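宿舍小型洗衣设备使用情况与用水调查

课程实践报告 第三小组

一、调查背景

我们学校的老宿舍楼每层只有一间公共洗衣房，机器是前几年统一采购的投币滚筒机，后来改成扫码付款。到了冬天衣服厚，排队时间明显变长，不少同学开始在宿舍里用小型洗衣机，也有人一直坚持手洗。本学期的课程实践要求选一个和日常生活有关的资源消耗问题，我们小组选了洗衣用水。

调查的范围是Kadberg校区的两栋宿舍，一栋叫Pernach楼，一栋叫Laur楼。Pernach楼建得早，洗衣房在每层的尽头，水压偏低。Laur楼是后来改建的，房间里有独立卫生间，有自己的水龙头和地漏，用小型洗衣机比较方便。两栋楼住的都是本科生，年级分布接近，适合放在一起比较。

二、调查方法

调查分问卷和实测两部分。

问卷在11月发放，通过楼层群转发，填写时间不超过五分钟。内容包括平时用哪种方式洗衣、每周洗几次、每次大概洗哪些衣物、有没有把深浅衣物分开，以及对洗衣房的意见。最后收回有效问卷262份，其中Pernach楼和Laur楼的人数差不多。填写不完整或者前后矛盾的已经去掉，比如前面选“从不使用洗衣房”，后面又填了每周使用三次的。

实测部分请了29名同学参加，每人连续记录四周。记录表上写日期、洗衣方式、件数和用水量。手洗用带刻度的塑料桶接水，每换一次水记一次。小型洗衣机按注水次数乘以每次的水量计算。公共洗衣房的滚筒机没有单独的水表，我们按机身铭牌上标的标准程序用水量来算，这一点对结果有影响，后面会说到。

为了让数据能互相比较，我们规定一次“标准洗衣”为两件上衣、一条长裤、两双袜子和一条毛巾，不够的可以凑到下一次再洗。厚外套和床单被罩单独记录，不计入标准洗衣。

小型洗衣机多数是双旋钮的机械式，没有水位传感器，加多少水由使用的人自己决定。同一台机器，两个人用下来的用水量可以差出一倍。

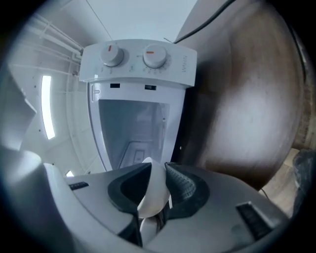 三、主要结果

1. 洗衣方式

问卷中选择公共洗衣房为主要方式的人最多，其次是手洗，小型洗衣机排在第三。两栋楼的差别比较大。Laur楼用小型洗衣机的人明显多于Pernach楼，Pernach楼的同学提到最多的原因是房间里没有下水口，排水要用盆接着端到水房去。

有相当一部分人是混合使用的，内衣袜子手洗，外衣送洗衣房。我们最初的问卷只允许单选，试填时发现这个问题，正式发放前改成了“主要方式”加“其他方式”两道题。

2. 用水量

以一次标准洗衣计算，手洗的平均用水量为60升，在三种方式里最高。这和我们开始的估计相反。看记录表可以发现，手洗的水主要用在漂洗上，很多同学习惯开着水龙头冲，冲到没有泡沫为止。用盆漂洗的同学用水量要低得多。

小型洗衣机居中，个人之间的差别最大。用水少的同学会把洗涤剂减到说明书用量的一半，漂洗一次就够；用水多的同学要漂洗三到四次。滚筒机最低，前提是衣物装到大半桶。如果只洗两三件就开一次机器，平均到每件衣服上，滚筒机就不占优势了。

实测期间所有参加者一共完成标准洗衣541次。单独记录的厚外套和床单因为次数太少，没有做平均，只在附表中列出。

3. 时间安排

洗衣房的使用集中在晚上八点到十点半。这段时间Pernach楼经常出现机器洗完没有人取的情况，后面的人只能等，或者把衣服拿出来放在机器盖上。问卷的开放题里，抱怨这一条的最多，其次是烘干机太少，再次是机器内筒不干净。

上午十点到下午三点机器基本是空的。没有课的同学如果错开时间，排队问题可以缓解一部分。

四、误差和不足

第一，滚筒机的用水量来自铭牌，没有实际测量。机器用了几年以后进水阀的状态可能有变化，Pernach楼水压低，实际进水量和铭牌也可能不一致。我们联系过负责维护的Cakeck公司，希望借一只流量计，对方答复需要学校后勤出面申请，时间上来不及。

第二，参加实测的同学都是自愿报名，本身可能就比较在意用水，平均值也许偏低。有两名同学在第三周反映，自从开始记录以后漂洗次数变少了。

第三，塑料桶的刻度不够细，读数误差在半升左右，手洗换水次数多的时候误差会累积。

第四，没有统计用电。小型洗衣机和滚筒机的耗电差别应该不小，如果只看用水，对几种方式的比较是不完整的。

五、建议

对同学：手洗时用盆漂洗，不要一直开着水龙头。洗涤剂先减量试一次，衣服不脏的话不影响洗净程度。用洗衣房尽量攒够大半桶再洗，设好手机提醒，按时取衣服。

对宿舍管理方：Pernach楼可以在洗衣房放几个公用的空篮子，洗完没人取的衣服有地方放。洗衣房门口贴一张各时段使用情况的表，每学期更新一次。如果以后更换设备，希望能选带水表的型号，数据公开在楼层群里。

六、分工与后续

问卷设计和试填由全组完成，实测记录表的汇总分给两名组员交叉核对，发现不一致的地方回到原始表格查。报告各部分分别执笔，最后统一修改格式。原始数据保存在课程共享文件夹中，个人信息已经删除。

下学期如果继续做，我们打算加上用电，并且争取把流量计借到，先测Laur楼一层的滚筒机。

附表一：各周标准洗衣次数及用水量
附表二：厚外套、床单单独记录
附录：问卷全文

相关报告
Kadberg校区食堂餐盘回收时间调查
宿舍楼道照明用电记录与分析
图书馆自习座位占用情况观察
校内快递纸箱的再利用
Laur楼改建前后采光对比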